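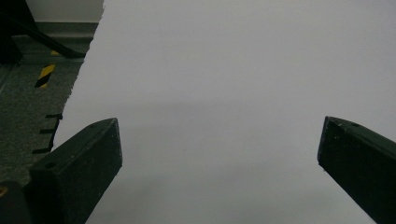 Jurkis hand-held grippers, the pair: can they teach a machine to tidy a bathroom yet?

Posted December 19, 2025

I've wanted a machine that does my chores since I was old enough to be given any. So when Didville started hiring out the Jurkis grippers by the week I put my name down straight away, and then waited until they had a pair free (popular things, apparently!). I paid 673 for the hire with the training software thrown in, which made me wince a bit, but I've spent more on a vacuum that gets stuck under the sofa.

The idea is simple enough. You hold one in each hand and do the job yourself, over and over, and the software learns from what you did. Then a pair of arms with the same fingers has a go at it without you. The arms stay at Didville, so you do your half, send it over and they run it on theirs and let you come and watch. I picked bathroom jobs because those are the ones I'd hand over first: soap back in its dish, dish back on the shelf, that sort of thing.

Let's start with how they feel. They're heavier than they look in the brochure and the weight sits forward, so after a long stretch my wrists were complaining. The handle is comfy though, and you stop thinking about the fingers sooner than you'd expect. By the second day I was reaching for my tea with one (don't). The cables are the real nuisance. They trail off each gripper and want to go wherever your elbow is going, and I'd pay extra for a version without them.

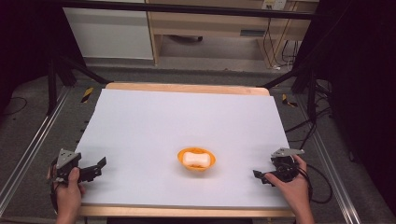

Soap in the orange bowl, one gripper in each hand.

Now, soap. I thought this would be the easy one and it was the hardest of the lot. Pick up a bar with your own fingers and you don't think at all, you just sort of feel how much to squeeze. With two stiff black fingertips you get none of that. Squeeze too gently and it stays put, squeeze a touch too hard and it pops out sideways like a pip. A snug bowl makes it worse, as there's so little room to get down beside the bar. I got the knack in the end by coming in low from both sides, and I was very pleased with myself.

The arms were less pleased. Out of eight goes, they got the soap out cleanly on two. On another four they had hold of it and lost it again, and the rest were just a lot of polite hovering. I've seen toddlers do better, but I've also seen toddlers do worse, and last August the same test with the older Van Damme set didn't get a single bar off the table, so things are moving!

Moving bigger, lighter things was far better. The arms slid a bowl across the table as neatly as you like, and they'll do it all afternoon without a sigh. If your chores are mostly shoving things from one spot to another, you may be closer to retirement than I am.
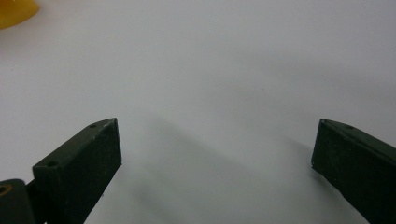
Fingers spread wide apart. The tips are squared off, so corners are tricky.

A word about those fingers. They open nice and wide, which I liked, but the ends are blunt and there's no give in them. Anything thin and flat is a misery. Flannels were fine once bunched up, a comb lying on the table defeated me completely, and a sheet of paper I could only nudge about. They also show every speck of dust, if you're the sort of person who minds that. The Trendis pair has softer tips and I found those much kinder on slippery things, although they wore down quickly and replacements weren't cheap.

Set-up took me most of a morning. The instructions assume you've done it before, and the page on lining everything up is printed so small I had to photograph it and zoom in. Didville's helpline was friendly and quick, so full marks there.

Would I hire them again? Yes, for the fun of it, and because I want another crack at that soap. Would I let the arms loose in my bathroom? Not this year. For now I'm still the one wiping round the sink, and the grippers have gone back in their box until the courier comes.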